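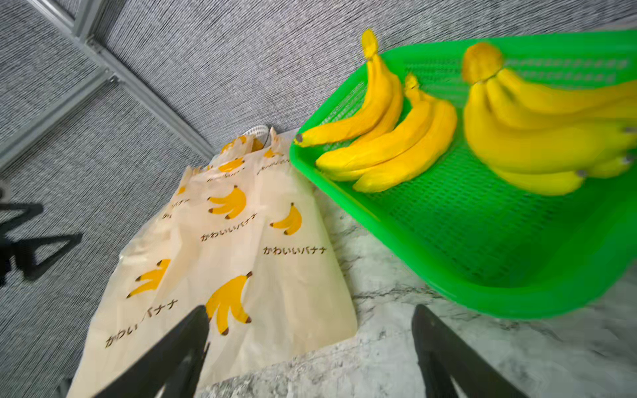
Produce storage is the part of household management where the most advice is given and the least of it is checked. Students arrive with rules from a parent, a magazine or a store sign, and the rules disagree. So for this unit I want you to treat every claim as unproven until somebody shows you a trial. Take the tray. A green plastic one with slots through the bottom, bananas bunched together in the upper half and the lower part left bare, is what most housewares catalogs would call a "breathing" tray. Does fruit keep longer on it than in the paper bag standing next to it? The catalog says yes. Ask how they know.

Unit 4: Bananas, bags and trays
Household Management, Lonholm evening program
Notes by Lorna Semple, revised November 2024

1. What is reasonably well supported

Bananas give off ethylene gas as they ripen, and the gas speeds up ripening. Hold the gas close to the fruit and things move faster. A closed paper bag does this to some degree. An open bag, or one with its top loosely folded, does less, and how much less depends on the fold, the size of the bag and how full it is. I have not seen anyone measure the fold.

Cold slows ripening. It also darkens the skin, which puts people off fruit that is still fine inside.

2. What is repeated a lot

"Wrap the stems." Maybe. The home trials I have read used one bunch wrapped and one bunch not, which tells you about two bunches. Bunches from the same box can differ by days.

"Keep bunches apart." The usual argument is gas again. In an open kitchen with people walking through it, I doubt a few inches matter much. Bruising is a better argument. Fruit piled on fruit gets marked where it touches, and a bruise goes brown whatever the air is doing.

"Slots let the fruit breathe." Slots let crumbs and water through. They make a tray easier to rinse. I would buy one for that and ignore the rest of the label. Watch for hard edges under soft fruit, too.

3. The Nevmont handout

Some of you have the old Nevmont sheet from the May session. It says slotted trays gave "up to 19 extra hours" of shelf life. Read that again. "Up to" means the best single result. The sheet does not give the average, the room temperature or the point at which a banana was declared finished. The 145 bananas in its table were judged by eye, by one person, who knew which tray each had come from. Please don't cite it in your write-ups.

Gashaw's reply to the sheet (reading packet, p. 182) is better but still doesn't say how ripe the fruit was at the start.

4. Exercise

Buy bunches from one box, same color as near as you can judge. Put some on a slotted tray, some on a plain plate and some in a paper bag with the top folded over. Same room, out of the sun. Have somebody else score the color each evening without being told which is which. Write down what you expect before you begin, then leave that page alone.

If the three come out the same, report that. I mark it no lower than a dramatic result, and I am more likely to believe it.

Reading for next time: Ikunden, chapter on bread boxes. Same questions apply, and the claims are worse.

Search course notes Go

Contact the program office | © Lonholm evening program | Back to top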